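Thread: the stolen bicycles of Laltudon, and what the police told us at the open evening
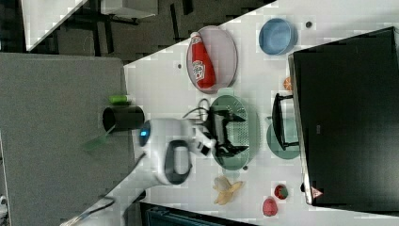
LALTUDON, March

1/ I went to the police open evening at the Azimi hall. I wrote down what I could and I put it in a thread, for neighbors who were at work. English is my second language, so please excuse small mistakes.

2/ The main subject was bicycles. In the last year, 2,192 bicycles were reported stolen in the whole district. I asked the officer to repeat the number and she did.

3/ Most of them disappear between 7 and 10 in the evening. I had expected the middle of the night, but this is the hour when people come home, eat, and leave the bicycle in the hallway downstairs.

4/ On Pratomico street there were 18 thefts from one single building. The front door there does not close by itself. The owner has been informed two times - still no repair.

5/ What the police ask from us: write down the frame number. It is usually under the pedals. Without this number they often cannot return a bicycle, even when they find it.

6/ You can also register the number at the Privero desk, next to the library. It is free. Bring the bicycle and something with your name on it. I did mine and the line was short.

7/ A man behind me asked about cameras at the station. The answer was that two are working and one is waiting for a part. He was not satisfied with this, and I think many of us were not.

8/ If you see somebody cutting a lock, do not go near. Call, and say the street and the direction. A description of shoes is useful, they said, because a thief changes the jacket but seldom the shoes.

9/ Correction to post 6: the desk is closed during lunch. Thank you to the person who wrote to me.

10/ The next evening will be about car break-ins, in the same hall. I will go if my shift allows it, and I will write again.

Last updated: March, 9:40 p.m.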